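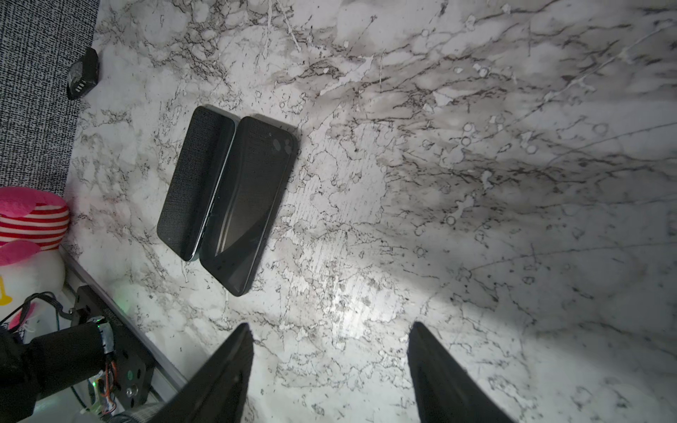 4. Ergebnisse der Befragung zur Handynutzung beim Lernen

Unsere Ausgangsthese lautete: Wer das Handy beim Lernen weglegt, behält mehr. So steht es in vielen Ratgebern, und so stand es auch in unserem Exposé. Nach der Auswertung sind wir deutlich vorsichtiger.

Von 107 verteilten Fragebögen kamen 87 zurück. 36 Befragte gaben an, das Handy beim Lernen grundsätzlich in einem anderen Raum zu lassen. Ob das stimmt, konnten wir nicht prüfen. Selbstauskünfte zur Bildschirmzeit gelten als unzuverlässig, und unsere Fragen waren stellenweise so formuliert, dass die erwünschte Antwort leicht zu erraten war.

4.1 Vokabeltest

Am Test nahmen 32 Personen teil. Die Gruppe ohne Handy schnitt etwas besser ab - allerdings hatte sie auch den ruhigeren Raum. Die Einteilung erfolgte nach Stundenplan, also nicht zufällig. Einen ursächlichen Zusammenhang leiten wir daraus nicht ab.

4.2 Die App Clallico

Clallico wirbt mit »messbar mehr Fokus«. Was gemessen wird, geht aus den Angaben des Anbieters nicht hervor. Die App zählt lediglich Minuten ohne Entsperren. Wer in dieser Zeit aus dem Fenster schaut, gilt als konzentriert.

4.3 Offene Punkte

Die Wiederholung des Tests im September sollte mit ausgelosten Gruppen und in nur einem Raum stattfinden. Frage 7 muss neu formuliert werden.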